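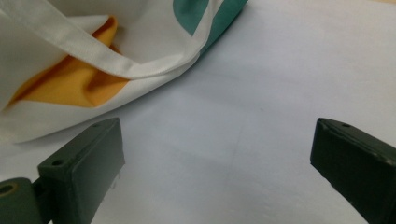 A white fabric tote with teal-green print, and a bit of golden yellow tucked inside.

The Bag Behind the Door

Every house I have ever lived in has had a hook with too many bags on it. In our first apartment it was the back of the bathroom door. Now it is a row of pegs by the kitchen, and when one of those pegs finally gave up and came out of the wall in September, taking a good piece of plaster along with it, I decided the time had come to talk to people who know something about bags.

My first call was to Mei Hutchins, who has run the sewing and mending shop Neltwood long enough that half my winter coats have been through her hands. I carried in everything that had been on the peg (it took me two trips from the car) and she tipped the whole pile out on her cutting table and started sorting before I had my jacket off.

"You keep the ones that fold," she told me. "If it fights you when you fold it, you won't take it with you, and then you'll be at the register buying another one."

Thin fabric totes are her favorites for just that reason. They weigh next to nothing, they squash down into a purse or a coat pocket, and they come out wrinkled and perfectly ready for a loaf of bread. She doesn't iron hers. I have ironed mine exactly once, before a visit from my mother-in-law, and I still couldn't tell you what I was hoping she would think.

The straps are where Mei looks first. A flat strap lies nicely on the shoulder, and it also shows its troubles early if you know to turn it over. She runs a thumbnail along the stitching where the handle meets the bag, and if a thread lifts, she sews a small square with a cross through it, right over the old seam. It takes her a few minutes. It took me most of an evening and one broken needle, but I will say the bag has carried potatoes ever since!

Washing is a bigger subject than I expected, and people have feelings about it. Ya-wen Lu, a neighbor of mine who teaches a Saturday class on fabric care, likes a cool wash with the bag turned inside out, mostly to go easy on any printing. Hot water and a long spell in the dryer are what make a cheerful design crack and go chalky, she says, and a white bag will show it sooner than a dark one. She hangs hers by the bottom corners so the handles don't stretch. For coffee and tomato she dabs on a little dish soap and walks away for an hour, and she was very firm with me about the walking away.

Then there is the question of what lives inside. I used to think a tote ought to be emptied as soon as you came home, and I nagged my family about it for years. Emiko Takagi, who helped me pack up my late aunt's sewing room, changed my mind on that. She gives each bag a job and leaves it packed. One holds library books. One holds the knitting. One has a square of bright cloth that she spreads on park benches, and she likes it in a strong color so she can spot it at the bottom of a pale bag without digging around. I tried this with a big yellow napkin, and it pleases me every time I see a corner of it poking out from under the handle. It has been a tablecloth, a sling for windfall apples and, on one chilly ferry ride, a scarf.

You will still end up with more bags than jobs. My own leftovers went to the swap table at Trastilside, the community hall down the hill, where clean totes are welcome whatever is printed on them. I had worried about handing over something with an old shop name across the front, and was told, kindly, that people who need to carry onions home are not particular.

I held on to six. They fold in thirds, handles tucked in, and stand in a shoebox on the pantry shelf like files in a drawer. The one in use is usually in a heap on the table by the door, and I have made my peace with that.

If you'd like to learn the strap repair, Mei is teaching it at Neltwood on Sat 3 October. The class costs $4, thread included, and you should bring a bag you don't mind practicing on. Ya-wen has promised to come along and answer stain questions, so bring those too.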